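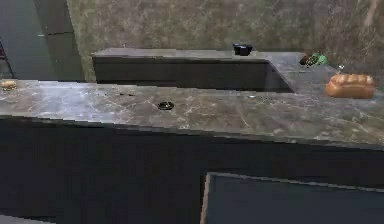 Kitchen Gallery: Clekitz, April batch

Clekitz is our project for teaching a household robot to fetch food from a counter, a job most of us mastered before we could spell it. The learner needs examples, so we've been gathering them in a simulated kitchen known to everyone at Zodorham as Betoto. Rent is cheap and the stone never stains.

The target for the batch was 1296 episodes. Each one gets a fresh arrangement of groceries, a typed instruction and a time limit of 300 steps. The arrangements come from a script with no background in catering. Bread goes wherever it likes, and so do the greens.

Marble was my choice, and I've been hearing about it ever since. The veins give the colour model something to chew on, and dark cupboards underneath give it nothing at all. We kept both. Real kitchens aren't painted for the convenience of a depth estimate either.

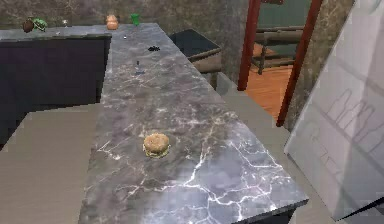 Hamburgers are the most requested item in the instruction set, mostly due to whoever wrote the instruction set. "Bring me the burger" appears in 126 episodes, with small variations in politeness. The learner is indifferent to "please" but we left it in for the neighbours' sake.

Small items are graded separately. Anything that covers only a handful of pixels gets a second label, and where two labellers disagree the episode goes into a folder called Swai, named after an old server that also couldn't make up its mind. At last look the folder was doing very well.

Viewpoints are shuffled too. Our first batch kept to one favourite angle, and the learner became a genius from there and a tourist everywhere else. Batch 2 moves about the room more — still the same benches, still the same groceries, a good deal less confidence in the early scores.

Labels for the remaining episodes go up once the Swai folder has been cleared.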